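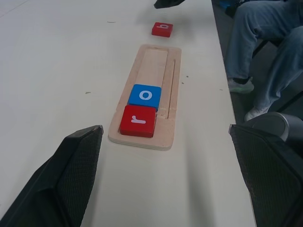
Häufige Fragen zur Datenaufnahme im Projekt Letuvis

Was wird aufgenommen?
Kurze Durchgänge mit Buchstabenklötzen, die in ein Holztablett gelegt werden. Jeder Durchgang ist ein Beispiel für das Lernsystem.

Wie viele Beispiele gibt es bisher?
813, davon sind 608 geprüft und freigegeben.

Müssen die Klötze exakt ausgerichtet sein?
Nein. Ein Klotz darf leicht schräg in der Vertiefung liegen, solange er ganz darin liegt.

Wo liegen die übrigen Klötze zu Beginn?
Frei auf dem Tisch, auch hinter dem Tablett. Die Lage bitte nach jedem Durchgang ändern.

Was passiert mit Fehlversuchen?
Sie werden gespeichert und in Stirnetti als Fehlversuch markiert – bitte nicht löschen.

Darf jemand am Tisch sitzen?
Ja. Die Hände bleiben während der Aufnahme vom Tisch.

Wann ist eine Pause vorgesehen?
Nach 17 Durchgängen. Danach die Greifer neu in Grundstellung fahren.

Wer bekommt die Daten?
Vorerst nur die Gruppe in Grundlow. Eine Weitergabe ist für Juli geplant.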